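Bench Trial Gallery: Two Arms, One Budget

Plenar wants us to sign for a two-arm cell before the March budget closes. Gredow wants the same, with a different logo on the quote. Before any of that I asked for bench time with the job we would be paying for, which is picking up hand tools and putting them back where they belong. Shabnam Dogar set the terms and I kept the notes. She is more hopeful than I am.

The sales deck shows a pair of arms gliding past each other over a clean table. Our tables have wrenches on them, and wrenches are flat, shiny and awkward to get a finger under. Any price that leaves out the fingers is only part of a price. Ask what a replacement set costs and how long it takes to arrive. Plenar's answer was 800 a set, 15 working days, and "you won't need many."
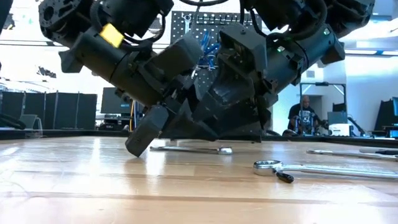
I would also want the second arm quoted on its own line. Both vendors bundle it, and both went vague when Shabnam asked which of our tasks can't be done with one. Two arms in a small space means two arms that can get in each other's way, and somebody has to pay for the hours spent teaching them to take turns. Gredow put 28 hours of setup in its quote. I would budget 50 and keep the extra out of the vendor's sight.

Other lines missing from both quotes: table lighting, spare cables, a service visit in the second year, and the wages of whoever sits nearby while it runs. That last one is in none of the payback charts I was sent.

Shabnam's view is that we should lease one arm from Marras for a season and see what it picks up. I can live with that, provided the lease has an exit clause we can read without a lawyer. The Dultura quote came in late and I haven't opened it yet.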